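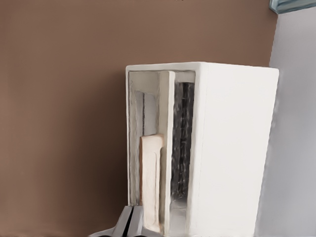
Open Lab Evening at Bostdale: The Student Manipulation Project

The robotics class at Bostdale opens its lab to visitors once a year, in July, after the final projects have been handed in. I went this year with my neighbor's son, who is thinking of applying. Doors opened at 5 p.m. and there was a line at the sign-in table by ten past. The woman at the desk told us 227 people had registered.

The lab is on the second floor at the back of the building. Parking is across the road and costs nothing after 4.

Most of the evening was built around one class project, called Nava. Each team writes a control program for an arm with a two-finger gripper and runs it in simulation, where it has to deal with a tabletop and a white cabinet with an open front. All teams get the same simulated room and the same arm. What differs is the code and how they choose to train it.

Nicanor Mendoza teaches the class and gave the opening talk, which ran 20 minutes over. He said students used to spend the first month fixing hardware and the last week panicking. Moving the whole course into simulation means a team can run a test at midnight from a dorm room. The downside, he said, is that students trust the simulator too much, and he takes points off for reports that don't discuss its limits.

We spent the longest time with a team called Patari. They had logged 295 test runs over the term and kept a spreadsheet with a line for each one, which they let us scroll through. A run counted as a success in 102 of them. The notes column was the best part. Early entries say things like "went left, no idea why." Later ones give joint angles and a guess at the cause.

Their main trouble was the approach to the cabinet. The program works from camera views, and when the gripper gets close to the opening the view changes quickly with each small move. They ended up slowing the arm down for the last stretch. That cost them time in the scoring, but they said they would make the same choice again.

A second problem was the open table. With so little on it to go by, their first version drifted sideways. One of the students showed us the fix, a correction step that took her 2 weekends to write.
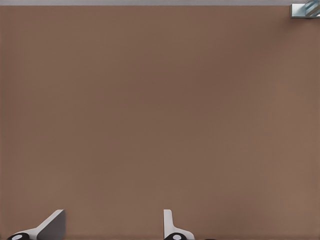 Simulated view over the tabletop, with the gripper open.

The other teams had shorter demos. Prutemex had put most of its effort into a viewer for replaying old runs side by side, and several of the other students were asking for a copy.

Visitors could try driving the simulated arm from a keyboard. I was bad at it. My neighbor's son was better and had to be asked to give up the chair.

Snacks were in the hallway and ran out by 6:30. Applications for the fall class are taken at the front office, and you need one programming course first. Sign up early for the open evening if you want a seat for the talk, as the back rows can't see the screen.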